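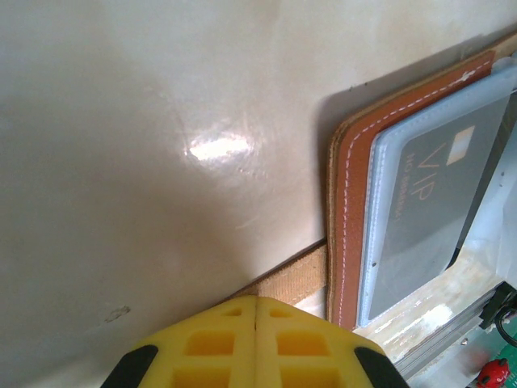
Notes on the Wiegand Road petition and the rules it was checked against

The Wiegand Road petition was tabled at Bristby council on 7/6/21 and received without debate. A few people have asked me why the figure in the minutes is lower than the figure on the cover sheet. The explanation is procedural and fairly dull, but the procedure is not written down in any one place, so I am putting it here.

Background first, for readers outside the shire. The proposal is to close the eastern end of Wiegand Road to through traffic and make the Pretullow turn-off the only access from the highway. The petition asks council to defer the closure until a traffic study covering harvest season has been done. It takes no position on the closure itself. That wording was deliberate. A petition asking for a deferral can be dealt with by a procedural motion, whereas a petition asking council to reverse a decision runs into the rule on rescission motions, and that rule needs signed notice from councillors before anything can be discussed.

The numbers

The petition was lodged with 963 signatures, on paper and through Fusomley, the online form the shire has used for submissions since the last council term. The governance office disallowed 80 for incomplete addresses and another 79 as duplicates. The figure recorded in the minutes is therefore 804.

I have seen both deductions described online as an attempt to bury the petition. I don't think the documents support that. The local law says each signatory must give a name, a residential or property address within the shire, and a signature. A post office box is not a residential address. Neither is a locality name with no road or lot number, and that is how a good many people on rural blocks write their address from habit. Mail reaches them perfectly well. It still fails the test.

The duplicates are more interesting. Fusomley checks new entries against existing entries by email address, and it only checks within Fusomley. It has no knowledge of the paper sheets. A person who signed at the saleyards in March and then filled in the online form a fortnight later is in both sets, and nothing flags it until somebody in the office compares them by name and address. There is also the household problem. Couples who share one email address can lodge only one online signature between them, because the second is rejected at entry as a repeat. That rejection happens before lodgement, so it isn't in the 79 and there is no record of how often it occurred.

In other words the system admits some duplicates it should catch and refuses some signatures it should accept. The two errors do not cancel in any useful sense. They come from different parts of the process and affect different people.

What the number does

Very little, once the minimum has been met. Under the shire's governance rules a petition either qualifies to be tabled or it doesn't, and beyond that point the count has no procedural effect. The chief executive must provide a report within 60 days of tabling whether the count is only just sufficient or takes in half the electoral roll. Councillors can of course give weight to a large number, and they do when they agree with it. The rules are silent on the matter.

I raise this because a lot of effort went into contesting the disallowed signatures that might have been spent on the report. The report is the part that matters. It sets out the options, and a councillor who wants to move something other than one of those options has to draft it from scratch, usually on the night, usually without costings. In my experience of sitting in that gallery, motions drafted on the night lose.

Correspondence on the report

Muammer Tatlı, who farms on the Pretullow side and was the head petitioner, wrote to the governance office asking three things: whether the report would address the harvest-season traffic counts, whether the head petitioner would see a draft, and whether signatories would be told the date of the meeting. He has let me summarise the reply.

On the first, the report will "have regard to the matters raised in the petition". I would read that narrowly. The counts currently held by the shire were taken outside harvest, and having regard to a matter can be as brief as noting that no data is available.

On the second, no. Officer reports are not circulated before the agenda is published. This is consistent with how every other report is handled and I wouldn't expect an exception.

On the third, the head petitioner is notified and is expected to pass it on. This is a real gap. The paper sheets stay with the shire after lodgement, and the privacy statement printed on them says the details will be used only for assessing the petition. So the office holds the contact details and may not use them, and the head petitioner may contact people and doesn't hold the details. Anyone preparing a petition should keep a separate sign-up sheet, clearly marked as separate, for people who want to hear the outcome. The organisers here did that at the saleyards but not at the fuel depot.

Changes I would like to see

The petition clause in the local law is due for review along with the rest of the meeting procedure. I intend to put in a submission with the following.

The template should have separate columns for road or lot number, road name and locality. The present one has a single box headed "Address" and it is narrow.

Fusomley should match on name and address together. If the vendor can't do that, the email check should be switched off and duplicates removed by hand, as they are on paper.

Where signatures are disallowed, the minutes should give the lodged figure, the accepted figure and the grounds. Only the accepted figure is recorded at present, and a reader comparing it with the cover sheet has no way to reconcile them without asking.

The template should carry an opt-in tick box for notification of the meeting date.

None of these would have altered what happened to the Wiegand Road petition – it would have been tabled in any case and the same reporting clock would be running.

I'll post the agenda reference when the report is listed. Requests to speak have to be in by noon on the day before the meeting, and the form asks for the item number, so there is no point sending one in until the agenda is out.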